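Notebook, kitchenware bench, July

Sunday, morning. Carried on with the mug tree and the small breakfast layout. Uchenna wants the bench left in a state where anyone can walk up and start work on it, so most of today went on deciding where things live and writing it down. I have put the layout here and will copy it to the wall sheet once she has read it.

Mat first. Wiped down and squared to the back edge. One corner keeps lifting. Tried a strip of the Polico tape under it last week and it let go again by the afternoon. Will ask Thịnh if he has anything stronger that peels off clean. Do not use the cloth tape, it left a line on the old mat that never came out.

Toaster oven goes on the left, near the sockets. Leave room for the door to come all the way down. I checked this with the door open before doing anything else, which I did not do the last time, and the whole layout had to be shifted. Crumb tray was emptied and rinsed. Tray goes back in with the lip to the front.

Mug tree in the middle. This is the third one we have had. The first leaned. The Vustwood one was straight but the pegs were angled so low that anything with a thick handle slid off if you bumped the table. The current one has short pegs and a square base and does not rock on the mat. I pushed it from each side with a mug on one peg only and it stayed up. Short pegs mean the handle has to go on fully or it sits crooked. Note for whoever hangs them: hook it on, then let go, then look at it.

Mugs: pink on one side, dark blue with the yellow inside on the other. Keep to two for now. With more on there the handles start to knock and I already have a chip to explain from the spring. The green one with the chip is in the drawer. Please do not put it back in circulation.

Plates on the right, in a row. Light blue is in there with the rest. Order of the others does not matter to me, but Thịnh prefers the same order each time so he can tell if one has been swapped. Fine. He can write the order on the sheet.

Big wood box stays front left. It takes up more of the mat than I would like and it is heavy enough that I don't want to be lifting it twice a day. Handle faces the middle. Considered moving it to the floor, but then it gets kicked. Uchenna to decide.

Call bell with the blue top is at the back, near the center. Leave it there. It was on the shelf for a month and I spent half an hour looking for it.

Money, for the record: 1,671 spent so far on kitchenware and storage out of the 3,000. The Poltham order is still open. If it comes in as quoted we are at 2,731 and I would like to stop there until the fall. Yuen has not answered on the replacement plates. I will write again and then go elsewhere.

Still to do: corner of the mat, felt pads for the box, label for the plate row, 12 spare hooks to be sorted or thrown out. New sponge. The old one smells.

Stopped at 4:40. Bench left set up as written. 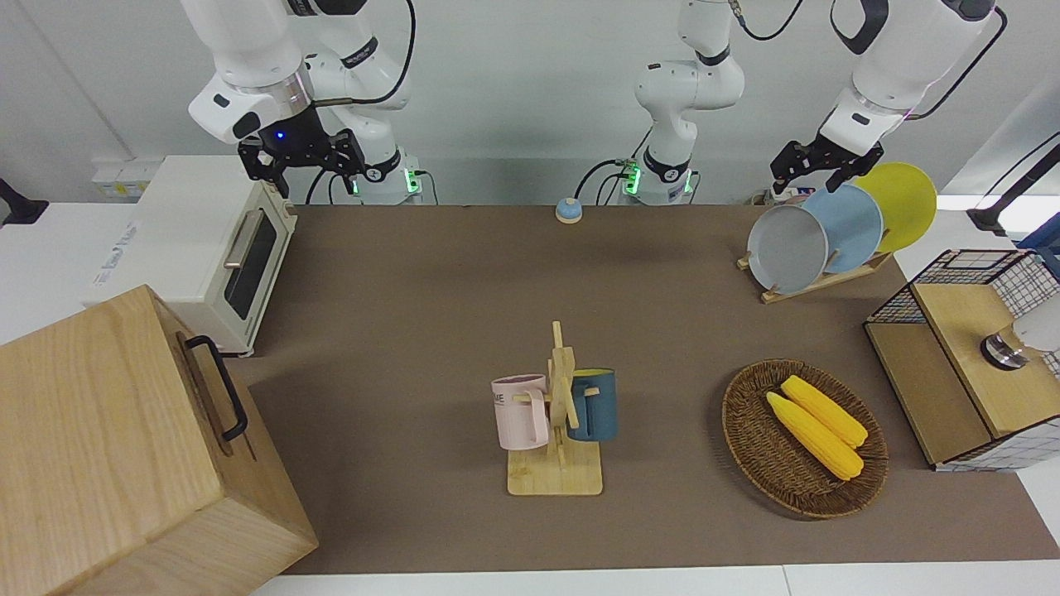
Thịnh Tiêu

Read this through after lunch and added the plate order to the wall sheet. I have a roll of the double-sided stuff in my cabinet, second shelf, try that on the mat corner. Agree on two mugs. I would still move the box.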